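# Le plan de travail vert, suite et pas fin

Murora, c'est l'atelier du fond, celui où l'on vide les cartons que les autres salles n'ont pas voulu vider. On y trie, on y emballe, on y range, et l'on y boit un café dont je ne dirai rien par égard pour Ragnheiður, qui l'achète. La galerie de juillet tient en une seule vue, les autres attendent qu'Arne retrouve le câble de son disque dur.
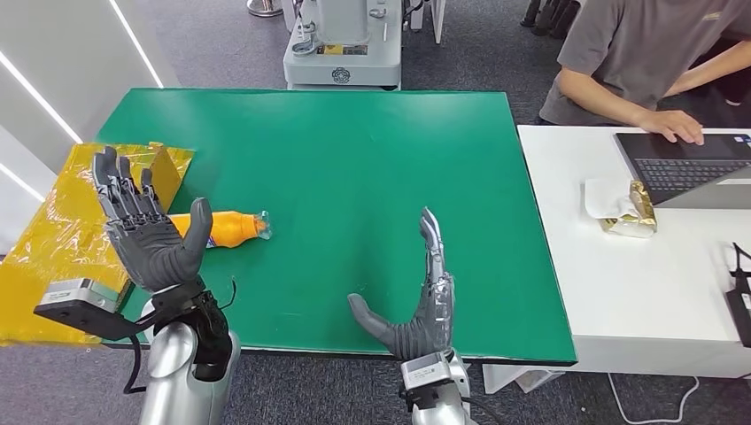

*Bouteille orange couchée sur le grand panneau vert, paquet jaune à gauche. Juillet, fin de matinée.*

## Le panneau

Vert, mat, rectangulaire, grand. Il nous vient de Lurstead, où il dormait derrière une porte depuis assez longtemps pour figurer deux fois à l'inventaire, sous deux noms différents. On nous l'a cédé contre 50 euros et la promesse de ne pas le rapporter. Je le trouve très bien. Arne Baumgart le trouve « couleur billard de sous-préfecture », mais il s'en sert tous les jours et il râle quand quelqu'un y pose sa tasse.

L'avantage du vert, c'est que l'orange et le jaune s'y voient de loin. Avec l'ancienne table, grise, on perdait régulièrement les petites pièces grises — un grand classique de la maison.

## La bouteille

En plastique orange, sur le flanc, goulot vers la droite. Elle porte le numéro 367 dans notre registre, ce qui lui donne une importance que son prix d'achat ne justifie pas. Le registre, lui, ne prévoit pas de colonne pour la couleur. Il y a en revanche une colonne « remarques », où figure pour elle, de la main d'Arne : « roule ».

Ragnheiður Lykkegaard tient pour le rangement debout, par taille, étiquette devant. Arne tient pour le bac. Le débat dure depuis le printemps et a déjà coûté deux étagères, montées puis démontées. Pour l'instant les bouteilles habitent dans le bac et les étiquettes dans un tiroir.

## Le paquet jaune

Emballage jaune translucide, brillant, plissé, avec un coin qui rebique au-dessus du panneau. Chez Judley, on m'a appris à plier les coins en enveloppe, à plat, le pouce dans le pli. Chez Murora, l'école est plus libre.

Le film jaune nous vient de chez Barbier, par lots de 5 rouleaux, parce que le transparent était en rupture et que personne n'a eu le courage de rappeler. On s'y est fait. Tout ce qui sort d'ici a désormais un petit air de confiserie, et les destinataires commencent à nous en parler, sans qu'on sache toujours si c'est un compliment.

## À venir

Les étagères du mur du fond, si elles tiennent debout jusqu'à la prochaine mise à jour. Le tiroir aux étiquettes, que Ragnheiður voudrait montrer « avant » et « après » ; pour l'heure nous disposons d'un avant très complet. Et le placard aux ficelles, qu'Arne refuse d'ouvrir devant témoins.

Pour récupérer un carton vide ou rendre un dévidoir emprunté, passer l'après-midi et frapper fort. Les dévidoirs, surtout : il en manque 2.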